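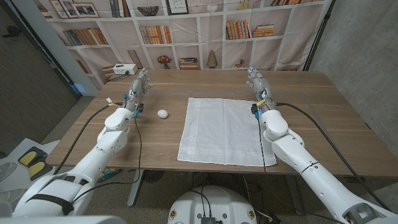
Week 5 handout: the handkerchief fault
Posted by Obinna Akpan, January 30, 2021
2 comments

Muko is the two-armed humanoid we use for the cloth tasks at Prirnport. The fault came up while it was folding. The left hand was told to open and lift, and it kept pressing down. The right arm carried on with its half of the routine. Ifeanyi Amadi hit the stop and the arms held where they were.

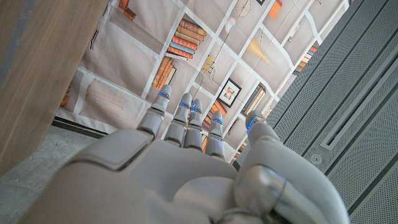
The log has 2,506 lines. At line 127 the left wrist stops reporting force, and the controller keeps using the last good value. As far as the software knew, the hand hadn't reached the table yet, so it kept pushing.

Three things to take from this:
- A stale reading looks the same as a steady one unless you check its time stamp.
- A fault in one arm should stop both.
- Cloth hides contact. A rigid object would have shown the trouble sooner.

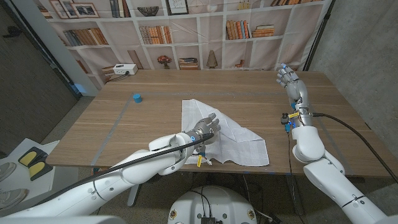
Until the patch is in, keep your hands outside the tape while the motors are live. Check the cable run on both arms before you start, and write down any connector you reseat.

Reading for February: the Shehu notes on watchdog timers, sections 2 and 5. Bring your own copy of the log to the Grornora lab.

Shares: 5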